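首页 | 维修保养 | 五金 | 表面处理 | 登录

深蓝色金属板件表面发白的擦痕和小点,怎么判断是脏还是伤?

浏览 1,895 收藏 26 分享

Kimgate

手头有几块深蓝灰色的金属板件,大小两种,用沉头螺钉固定,中间夹着一根带黑色滚套的转轴。大板表面有轻微擦痕,还散着一些浅色小点,侧光下比较明显,正对着光反而看不太清。板的边缘有一圈亮边,倒角处尤其亮。

已经做过的处理:干的超细纤维布擦过两遍,擦痕没有变化,小点少了一部分。没有用过任何溶剂。表面是阳极氧化还是喷涂,我没有资料,供货单上只写了“深蓝,哑光”。

想弄清三件事。剩下的小点是附着物还是表层破损,用什么办法区分。亮边算不算磨损,要不要补色。螺钉孔和转轴附近能不能用液体清洁剂,会不会渗进去。

板件不打算拆,拆下来重新对位很麻烦,上次光是把两块板之间的间隙调匀就花了一个下午。
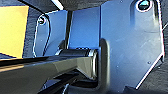
Hedvika Jireš 的意见是先不要碰溶剂,用指甲侧面或者塑料刮片轻轻过一遍。有凸起感、能推动的是附着物,多半是粉尘混着油脂。指甲过去有卡顿、往下陷的是表层破损。两种感觉都没有,只在某个角度看得见的,一般是表层被磨亮或磨毛,擦是擦不掉的。

确认是附着物以后,布上蘸少量中性清洁剂的稀释液,拧到不滴水,沿一个方向擦,再换干净的湿布带走残液,最后用干布收。不要打圈,哑光深色面打圈容易留下亮斑。碱性清洁剂不要用,万一是阳极氧化层,碱会腐蚀它,颜色会先发花再变浅。丙酮也不要用,万一是喷涂,漆膜可能发软。既然不知道是哪一种,就按两种都要避开的标准来。

亮边要分情况。宽度均匀、从头到尾连续的,通常是先做表面处理后加工倒角留下的,或者只是倒角面反光,不用管。宽窄不一,集中在经常接触的位置,才像磨损。换个角度打光再看一次,亮带跟着灯移动就是反光。

转轴附近不要喷。液体进了滚套的间隙,会把里面的润滑剂稀释掉,还会把灰带进去。用棉签,干的先来,不行再用微潮的。沉头螺钉的凹槽里积灰,用木牙签挑出来,再用软毛刷扫。

有用 14 评论 2

Kimgate:刮片试过了,剩下的点推不动,也不卡。按你的说法应该归到磨毛那一类。

Hedvika Jireš:那就停在这里,再擦只会把周围也磨亮。

Tia Entwistle

我一般直接用补漆笔。Tichý 的深蓝色号跟这种颜色差不多,点上去等干就行,远看看不出来。Jivus 的蜡也用过,擦完颜色会变深一点,过几周又恢复原样。

有用 3 评论 1

Hedvika Jireš:补漆笔用在哑光面上要小心,多数干了以后是半光,侧面看是一块一块的补丁,比原来的擦痕显眼。一定要用的话,先在背面或者看不到的角上试一点,放到第二天再看。倒角不建议补,漆在棱上挂不住。蜡同理,而且会吸灰,离转轴近的地方不要上。

相关内容:沉头螺钉槽口打滑的处理 | 哑光表面指纹 | 滚套异响
上一页 下一页 返回顶部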